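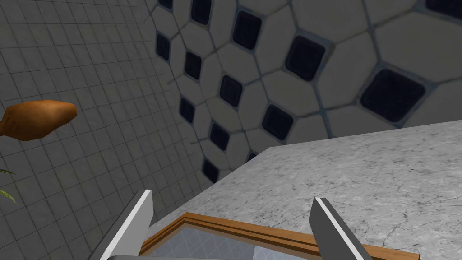

Honey-brown molding with a raised lip, dark inner groove

Re: [Restell-frames] Which profile for old maps?

> I have 2 county maps to frame and can't pick a
> molding. Is Vasta too wide for something small?

Go for the Vasta! I put it on a little harbor chart in June and I'm still grinning every time I walk past — the paper looks so much warmer next to brown wood. Grirell is lovely too, but I'd save it for big sheets. Ask for a cut from length 319 if they still have it, great grain. And please post them when they're up!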